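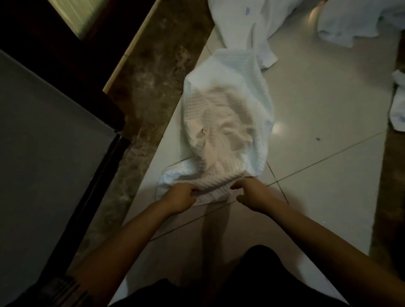 Why does the folding unit keep stopping with a grip fault on the thin stuff?

On ours it was the pressure threshold. The fabric compresses to almost nothing, the sensor reads an empty grip, and the arm stops with the item still hanging from it.

mnguni_lines
Same fault here, on absorbent briefs. It lets go at the waistband and then carries on folding air. It ran 372 cycles in July before it stopped for good. The Plutden manual says to raise the grip force.

T. Khumalo
Don't raise the force. We did that and it tore two waistbands, and then the elastic got into the finger joint. Took 3 hours to clear.

skalleo_fan
Disagree. We're at level 4 and haven't torn one. Your finger pads are probably worn.

T. Khumalo
Pads were new. What pads are you running?

skalleo_fan
The soft ones from Plonton. So maybe that's the difference.

Zodwa Mabaso
Whatever force you settle on, check what the arm does after the fault. Ours released and then swung home at full speed while a coworker was reaching in for the dropped item. Bruised wrist, over a week on light work. The door switch had been bypassed to save time.

mnguni_lines
Ours is bypassed too. Came that way from the last shift lead.

Zodwa Mabaso
Then lock it out tonight and do the folding by hand until the switch is back in.

mnguni_lines
Locked out. Will post when the part comes.

14 comments | 6 shares
Contact | Copyright Mnguni Board | Back to top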